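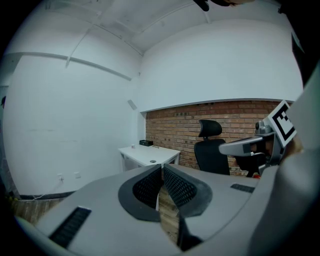
*Wide-angle view over the mesh finger pads of one hand-held gripper, with a second gripper and its square marker at right.*

**Trarkley compares finger pads on hand-held grippers**

Aug 1, 2019

Trarkley has finished the first round of a comparison between two finger pad designs for its hand-held grippers. The trial set a black mesh pad against the smooth moulded pad the firm has used until now. Results will decide which is fitted to the next batch of tools, due in September.

Each pad was used for 50 grasps on every object in the test set, which included cups, small boxes, folded cloth and lengths of cable. A grasp was marked as failed if the object slipped, turned in the fingers or had to be picked up again. Counting repeats and warm-up runs, the team logged 1,364 grasps.

The mesh pad slipped less often on glazed and plastic surfaces. On cloth there was no clear difference. The smooth pad let go more cleanly, and Usa Kaewkla, who ran the trial, said small boxes sometimes stayed on the mesh for a moment after the fingers opened.

"The grip is better and the release is worse," she said. "We can change the opening speed in the controller, so the release is the easier one to fix."

The wide-angle camera was left in the same position for both pads, which keeps the fingertips at the bottom of the view. Tracking was checked separately with the square markers. Position error rose when a marker was turned steeply away from the lens, and the mounting angle is to be changed by 10 degrees before the second round.

Two controllers were also tried. The Cirnano unit held a steadier closing force, while the older Tillman board responded faster to the trigger. Ataahua Hapeta, who wrote the logging software, said the Tillman board dropped its connection on more than 5 occasions and would not be used again until the fault was found.

The second round will repeat the cup and box tests at a lower opening speed. Wear on the mesh will be measured at the same time. Gemereo, which supplies the pads, has been sent the grasp logs and the used samples.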